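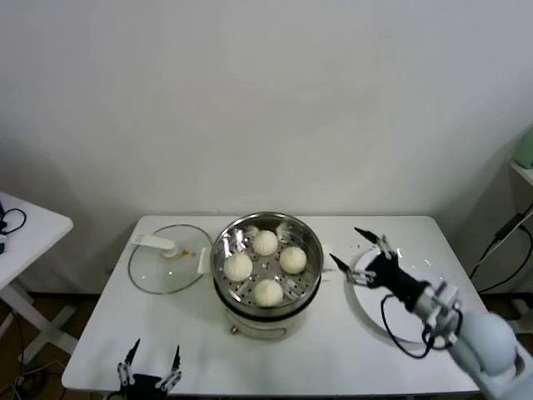 How long should steamed buns sit in the basket after the heat is off? Leave them four or five minutes with the lid cracked open, then move them to a plate.

That is the short version. The long version follows, for those who asked after the last bake-along, and I've pasted Radka's message below so new members can see what I'm answering.

From: Radka Nikolaidis
To: Mornavel Home Cooks list
Subject: Wrinkled buns, again

> Hello all,
>
> I made the plain buns from the July handout twice now. Both times they
> looked fine through the glass and then went wrinkled within a minute of
> the lid coming off. The second batch also had wet spots on top, and the
> bottoms stuck so badly to the steamer that I left half of one behind.
>
> I used all-purpose flour, instant yeast, a little sugar and warm water.
> First rise was an hour. Then I shaped them and they went straight in
> over boiling water for 20 minutes. My steamer is the electric kind with
> a metal basket and a glass lid. Teodora says hers come out smooth and
> she uses a bamboo basket, so is it the metal? I would like to know
> before I go and buy another thing for the kitchen.
>
> Also, how many do you put in at once? I had seven in there and they
> joined up.
>
> Radka

Radka,

It isn't the metal. I've used a metal basket on an electric base for years and I have no plans to change. Bamboo soaks up some of the steam, so it forgives more, but you can get a smooth bun out of either one.

Going through your message in order:

Wrinkling. Your buns had no second rise. After shaping, they need to rest until they feel light when you pick them up. In my kitchen that takes 25 minutes in summer and closer to 45 in winter. Press one gently on the side. If the dent comes back slowly, they're ready. If it springs right back, wait. If it stays put, you've gone too far, and those will wrinkle too.

The other half of the wrinkling problem is the lid. If you pull it off the moment the timer goes, the cold air hits them all at once. Turn off the heat, open the lid just a crack, and leave it for four or five minutes. Then take it off completely.

Wet spots. Glass and metal lids collect water underneath and it drips. Some people tie a dish towel around the lid. I did that for a long time and it works, but keep the corners tied up on top, well away from the base. When you do lift the lid, keep it level and move it sideways before you tip it. Most of my wet spots came from tipping it right over the buns. Set it down somewhere flat with room around it. Mine goes to the left of the steamer and the plate goes on the right, so I'm never carrying a bun over a hot lid.

Sticking. Perforated metal needs something on it. Small squares of parchment under each bun are easiest. A thin wipe of oil is fine if you're out of parchment, but do it while the basket is dry. Cabbage leaves also work, though the bottoms pick up some of the flavor. Don't cover every hole or the steam can't get through.

Number. I do four to a basket, one at the back, one at the front and one on each side. It looks stingy when they go in. They swell a lot, and you want space between them and space at the wall too. Seven is too many for any household basket I've seen, unless they're very small. Put the second batch in the fridge while the first one cooks so it doesn't overproof.

Time. Twenty minutes is long for a plain bun with no filling. I do 12 for the size in the handout, counted from when the steam is going properly. Filled ones get 15.

Plate. Use a big one, and don't stack them while they're hot or the skins will peel off on each other. A plate with a raised rim is handy because they slide. Let them sit uncovered a couple of minutes, then put a clean towel over them if you aren't eating right away. Leftovers freeze well once they're cold. Reheat from frozen in the steamer for six minutes.

Blagoje asked me separately about milk in place of water. It makes a whiter, softer bun and it's fine to swap it one for one, but warm it first. Arben, your question about the flour from Vidmar: I haven't tried it, so I can't say. If the package shows a low protein number it will probably do well.

For the archive, this thread started at message 1279 and the handout itself is attached to 1296. Please reply under this subject line so it stays together. The page 2 misprint (a tablespoon of yeast where it should say a teaspoon) has been fixed in the attached copy – if you printed yours in July, please correct it by hand.

Radka, try one batch with the second rise and the slow lid, and keep everything else the same. Write back and say how they turned out.

Mimoza Tomić
27th August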